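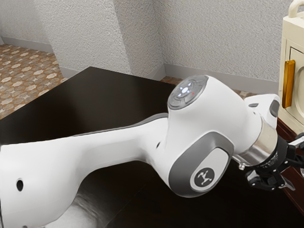

Farkon has opened orders for the Zutel Ashby, a two-seat electric coupé that goes into production in January. The car replaces the first Ashby, which stayed on sale for seven years, and it shares only its door handles and rear glass with the old model. Bodies come in five colours, the best selling so far being a plain white with a narrow grey stripe along the upper side. The stripe is painted by hand and adds one day to the build.

The Ashby has a single motor driving the rear wheels and produces 487 horsepower. Peak torque is 661 Nm. Buyers can choose between a comfort setting and a firmer one for the suspension, and both can be changed on the move. Steering is quicker than before, and the brake pedal has been moved slightly to the left after complaints from taller drivers.

"We kept the weight down where we could and spent the money on the chassis," said Magnus Lennox, chief engineer. "The old car was quick in a straight line. Owners told us they wanted more from it on a wet B-road."

Inside, the heater, mirrors and wipers all have proper switches again. The seats are new and slide back further. Luggage space is a little smaller than in the outgoing car.

Hacer Şimşekoğlu, head of sales, said the first 12 cars will go to dealers as demonstrators. Customer deliveries follow in the order in which deposits are received.

Servicing will be handled by the Darnus dealer network. Owners of the first Ashby can ask their dealer for a part-exchange figure now.

Press enquiries: Zinash Sisay, Farkon press office. Test cars can be booked through Cuiping Hao at the same office, before 4pm.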